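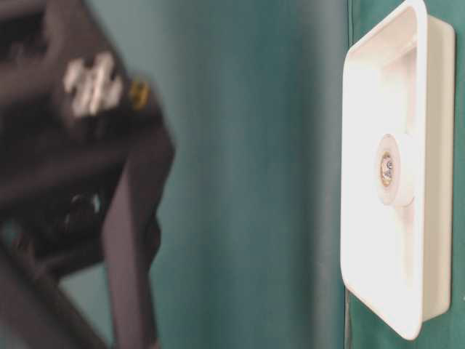 Housekeeping Practical – Handout 3
Wall-mounted trays and small holders

Set reading: Brirnov course reader, p. 491.

A tray fixed upright to a panel keeps the bench clear but collects dust along its inside edges. Rounded corners are easier to wipe than square ones. White plastic shows marks early, so it is checked more often than dark plastic.

Cleaning
Take everything out first. Wipe the panel, then the tray, working from the top down. Use a damp cloth and a drop of washing-up liquid. Scouring pads are not allowed in the Truvholm room – they dull the surface and the scratches hold dirt. Dry with a second cloth.

Checking the fixing
Press lightly on each corner with one finger. The tray should not rock. If it does, write it on the fault sheet and leave the tray empty until it has been refitted. Do not tighten anything yourself.

For the practical
You have 10 minutes for cleaning and 10 for checking and writing up. Bring your own cloths. Anyone who missed the August induction must read the Grundoneck safety sheet beforehand. Write-ups go in the folder by the door.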